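Mudia-Liste — Geschirr, Ausleihe, Lager
Betreff: Re: Kunststoffgläser mit Stiel, Lagerung und Ausgabe
Von: Kamonchanok Thongsuk
4. April 2019
7 Kommentare · 3-mal geteilt

Hallo zusammen,

zur Anfrage von gestern die Werte aus unserem Bestand, soweit sie mir vorliegen.

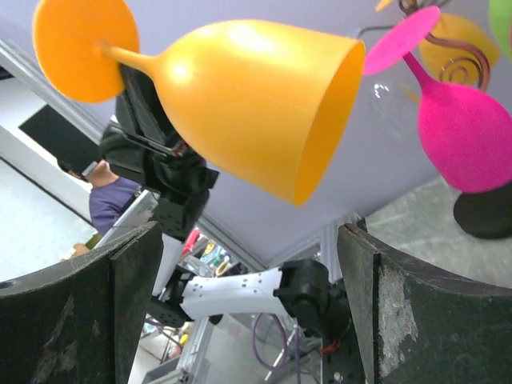

Wir führen die farbigen Weingläser aus Kunststoff seit zwei Saisons, derzeit 114 Stück, alle in einer Form, aber aus zwei Lieferungen. Die erste kam von Mahawong, die zweite von Zernovik. Fußdurchmesser und Höhe stimmen überein, die Wandstärke am Kelchrand nicht. Beim Stapeln der Körbe spielt das keine Rolle, beim Spülen schon: die dünnere Wand verzieht sich früher.

> Wir übernehmen im Juni die Ausgabe für Murkdale und sollen dafür
> farbige Stielgläser aus Kunststoff einsetzen. Drei Fragen:
> 1. Liegend oder stehend lagern?
> 2. Nach Farben trennen oder gemischt in die Körbe?
> 3. Was macht ihr gegen matte Stellen am Kelch?
> Bisher hatten wir nur Glas und stellen alles kopfüber ins Regal.

Zu 1: Stehend, auf dem Fuß. Kopfüber liegt das ganze Gewicht auf dem Rand, und der bekommt auf rauen Regalböden Riefen, die man später an der Lippe spürt. Liegend nur für den Transport und dann mit Zwischenlage. Die Stiele sind unten am Fuß empfindlich, dort brechen sie bei uns fast ausschließlich. Für den Lagerplatz rechne ich mit dem Fuß, nicht mit dem Kelch — das war bei der ersten Planung falsch und hat uns einen ganzen Regalboden gekostet.

Zu 2: Getrennt lagern, gemischt ausgeben. Orange und Pink werden bei uns am häufigsten verlangt, Gelb und Grün bleiben eher stehen. Wer gemischt einlagert, sortiert vor jeder Ausgabe neu. Pro Korb 10 Gläser einer Farbe, Etikett an der Stirnseite, Farbe ausgeschrieben. Farbpunkte haben wir ausprobiert, im Kellerlicht sind Orange und Gelb damit nicht sicher zu unterscheiden. Klare Gläser bitte in einen eigenen Korb, sie werden zwischen den farbigen leicht übersehen.

Zu 3: Polieren lohnt nicht. Zuerst prüfen, ob es Belag oder Abrieb ist: eine Stelle mit verdünnter Zitronensäure abwischen, klar nachspülen, trocknen lassen. Bleibt sie matt, ist die Oberfläche angegriffen. Solche Gläser gehen bei uns in die Dekoration. Dort stehen sie neben Drahtspiralen und ähnlichem Zubehör, und der Glanz ist egal. In die Ausgabe kommen sie nicht zurück.

Spülen im Kurzprogramm, ohne Heißtrocknung, Körbe nur zur Hälfte belegen. Scheuerschwämme aus dem Raum entfernen — sie werden sonst benutzt. Die Regalböden sind bei uns 900 mm breit, das reicht für zwei Körbe nebeneinander mit Luft zum Greifen.

Offen ist noch, ob sich der Drahtschmuck direkt am Stiel befestigen lässt. Mit blankem Draht gab es Kratzer, ummantelter ist bestellt. Falls jemand damit schon Erfahrung hat, bitte an die Liste und nicht an mich privat.

Gruß
K. Thongsuk

Neueste Beiträge
Re: Korbmaße für Fußgläser
Etiketten, die den Spülgang überstehen
Rückgabeliste Murkdale, Entwurf 2
Suche: Deckel für Transportkisten
Zitronensäure, Dosierung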